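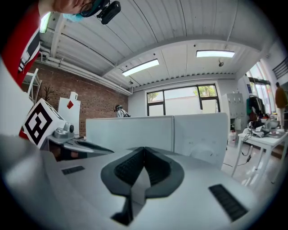
Fluorescent lights too harsh over workbenches, what can I change?

Posted in: Workshops and studios
Sunday, December 21, 2025

We rent a unit at Grornlow with one exposed brick wall and a white ceiling made of corrugated metal panels. The lights are rectangular fluorescent ones. By mid-afternoon people are complaining of glare and sore eyes, and anyone in glasses gets reflections when they bend over the bench. The landlord says we can alter the fittings but not drill the ceiling panels. Is it worth swapping to LED, or should I try diffusers first? There are 3 benches.

sekby_bench

Diffusers first. Measure the fitting, order prismatic sheets cut to size and slide them in where the old covers go. Ours took up to 2 hours, mostly cleaning out dead flies. Check whether your covers have gone yellow too – old ones can give a nasty light. If it still bothers people, turn the benches so that the lights are to the side of whoever is working and not straight ahead.

Eyvindsson

LED. Did ours in August, never looked back.

kakeo77

Agree with trying covers first, but a white metal ceiling bounces a lot of light around, so you may find the room is simply too bright. Switch one fitting off for 5 days and see if anyone minds. If you do go to LED, ask for 4000K and get an electrician to look at the old ballasts before you buy tubes, as not every tube suits every fitting. A small lamp on each bench helps with close work. The brick wall won't be causing you any trouble.

Viewed 2,677 times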